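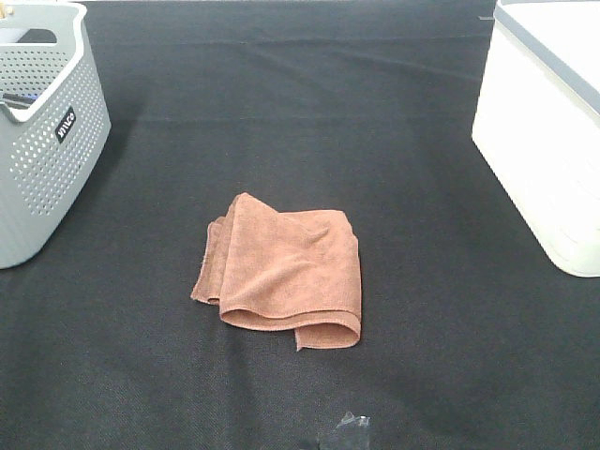 A folded brown towel on the work table, with a basket on one side and a white box on the other.

Home | Stories | How Things Work | Jobs People Do | Ask Us

Who folds the towels?

By Léonie Barbier
24/01/2026

Think about the last time you went swimming. You dried yourself with a towel, and then the towel had to be washed, dried, folded and put away. At home that is one small job. At a laundry that looks after hotels and swimming pools, it is a job that goes on all day.

Berkari is a laundry like that. On a busy day in June, 1805 towels came through its doors. On a quiet day in the same month there were 1345, and that is still a very tall pile.

The washing is done by big machines, and so is the drying. Folding is different. For a long time, all of it was done by hand. Now a robot called Wanda does part of it.

Why is a towel hard for a robot?

A robot is good at picking up things that keep their shape. A brick is the same shape every time you look at it. A mug is the same shape too, even when it is upside down.

A towel changes shape whenever you touch it. It can be flat, rolled, twisted or squashed into a ball. One corner might be tucked under where you can't see it. You can find that corner with your fingers without even thinking. A robot has to look for it with a camera and work out what is towel and what is table.

Dark cloth on the table helps with this. A brown towel is easier to pick out against dark grey than it would be against something brown.

What does Wanda do?

Wanda has a gripper, which is the robot's version of a hand. It has two fingers that close together to pinch things. The tips have a rough pattern on them, a bit like the sole of a trainer, so that cloth does not slip out.

The robot takes one thing at a time from a basket, lays it down and tries to fold it. Then it moves on to the next. It is slower than a person. It also makes mistakes, such as picking up two cloths at once or leaving a fold crooked.
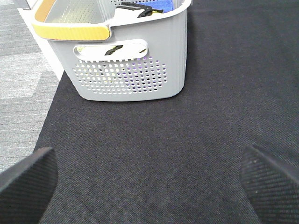
A basket of mixed cloths, seen from between the robot's fingers.

Mixed baskets are the hardest. The cloths can be different colours and sizes, and they lie on top of each other. The robot must choose one and leave the rest where they are.

What do the people do now?

There are 19 people working at Berkari, the same number as before Wanda came. Some of their jobs have changed.

Oddur Thoroddsen used to stand and fold for his whole shift. Now he folds in the morning and looks after the robot in the afternoon. If Wanda gets stuck, he stops it, sorts out the cloth and starts it again. "My shoulders are less sore," he says. "But I have to pay attention in a different way. When you fold, you can chat."

Yevdokiia Hladun checks the finished piles. She can tell by touch if a towel is still damp or has worn thin, and the robot can't do that. She was worried when she first heard a robot was coming. "I asked if I would keep my job," she says. "I was told yes, and I wanted it in writing." She got it in writing.

Not every workplace does the same. Sometimes, when a machine takes over a task, fewer people are needed, and some have to find other work. This is why many workers want to be asked before a machine arrives - they know the job best, and it is their job that will change.

Habibur Weerakoon runs the training at Berkari. It takes 2 days to learn how to work next to the robot safely. The first thing everyone learns is where the stop button is.

Try it yourself

Put a tea towel on a table and scrunch it up. Now try to fold it neatly using only one finger and thumb on each hand. Then try with one hand behind your back. Write down which part was hardest.

Words to know

Automation: using machines to do work that people used to do.
Gripper: the part of a robot that picks things up.
Shift: the hours a person works in one go.

Last updated: same day, to add the word list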